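From the Galindo Street Kitchen: Soup Season Is Back

Well, friends, the mornings have turned chilly in Graltcombe again and that can only mean one thing – the big pots are coming down off the top shelf and Saturday soup starts up for another year! I always say I won't get excited about it and then I find myself lying awake thinking about barley.

For those of you who are new to the neighborhood (and there seem to be quite a few of you on the Plostport side, welcome!), we cook from eight in the morning and open the doors at half past eleven. You don't have to sign up, and you don't have to be hungry, either. Plenty of people come in for the company and leave with a jar for the freezer, and that suits us just fine.

Last season we ladled out 1159 bowls, and the split pea was the runaway favorite, which surprised me a little because I had my money on the chicken and rice. Jovita Chávez has promised to bring back her tomato and white bean, the one with the orange peel in it. If you missed that one last winter, please come early. I had two bowls standing up at the counter and I'm not a bit sorry.

We could use onions. We can always use onions, but carrots, celery and dried beans are just as welcome, and if your garden is still giving you squash you can't keep up with, bring it over any evening before six and leave it on the side porch. Clean jars with lids that fit are wonderful too. The larger ones are best, as the little jam jars only hold enough for a mouse.

Money is always a slightly awkward thing to bring up in a newsletter, but here goes. Our gas and groceries came to 2000 dollars last season and we have 610 in the kitchen account to start this one. The bake sale in October should help (I'm making the gingerbread again, so consider yourselves warned), and there's a coffee can by the door for anybody who feels like dropping something in.

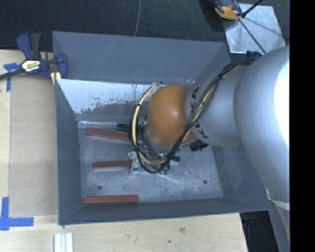

Oh, and one more thing about the bread. The Clurnalcombe bakery is giving us their day-old loaves again this year, mostly rye and a few of the seeded ones, so if you'd rather have plain white rolls with your soup, do bring your own and we'll gladly warm them up for you. See you Saturday!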